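How does a story get to be a book?

I love books that are true. Made-up ones are great too, but there's something about reading a really wild story and knowing that it happened to real people (spies! secret codes! somebody hiding letters in a hollow tree!) that makes me want to stay up way past bedtime.

So today I want to tell you how a true history book gets made, and what all those odd little bits at the front and the back are for. I've been helping to make books like this for a while now, and I still get excited when a box of new ones turns up.

First, the writer has to find things out

Let's say I want to write about a lighthouse keeper in a town called Plandeston who sent secret messages to ships. I wasn't there. I wasn't even born! So how do I find out what happened?

I go looking for clues. Old letters, diaries, maps, newspapers, photographs, shopping lists, even school reports. Writers call these sources. A source made by someone who was there at the time is called a primary source. If it was made later, by someone who had to look things up like me, it's a secondary source.

Lots of these old papers live in a building called an archive. It's a bit like a library, only you usually can't take anything home, and you often have to use a pencil and leave your pen in your bag. My favourite part is opening a folder and not knowing what's going to be in it.

Here's the tricky bit. Sources don't always agree. One letter might say the keeper was a hero, and another might say he was a terrible show-off who told fibs. Maybe he was both! A good history writer checks one source against another and then tells you honestly when they aren't sure.
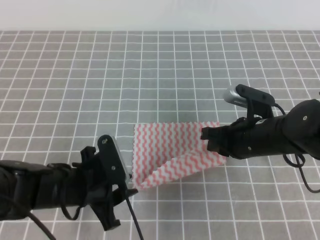
But what if the person who wrote the diary was lying? Grigaitė wanted to know that, and it's a cracker of a question. People do fib in diaries, or they forget, or they only write down the parts that make them look good. That's why I like to have at least 2 sources for anything important, and it's even better if the people who made them didn't know each other.

Then comes the editor

When the writer has finished, the pages go to an editor. Editors are the people who write things like "Who is this man? You haven't told us!" in the margin. It can sting a bit, but they're nearly always right. My lighthouse book would probably start out far too long, and a good editor would help me find the boring bits and take them out.

After that somebody checks the spelling, somebody designs the cover, and somebody makes the index. That's the long list at the back that tells you where to find things. If you only want to read about codes, look up "codes" in the index and it might say 252. Off you go to page 252! You don't have to read the rest first (though I hope you will).

What's a publisher?

A publisher is the company that pays for the book to be made and gets it into shops and libraries. Let's pretend ours is called Nornow. Nornow might decide to print 1,000 copies and see if people like it. If the books all sell, they print some more, and that's called a reprint.

Sometimes the writer finds new clues years later. Perhaps a trunk of letters turns up in a shed! Then the writer might go back and fix the book, add a chapter and change the parts that were wrong. The new one is called a revised edition. You'll often see those words on the cover, so now you know what they mean.

What's that writing on the back?

The short bit on the back cover is called a blurb. Its job is to make you want to read the book, so it's full of words like "thrilling" and "shocking". A blurb might squash 200 pages into one paragraph, and it should never give away the ending.

Have a go at this yourself. Pick something that really happened in your family, like the time the dog ate the birthday cake. Ask two people what they remember and write it all down, then see which parts match. Give it a title, draw a cover and write a blurb for the back. And don't forget to put your name on the front, nice and big!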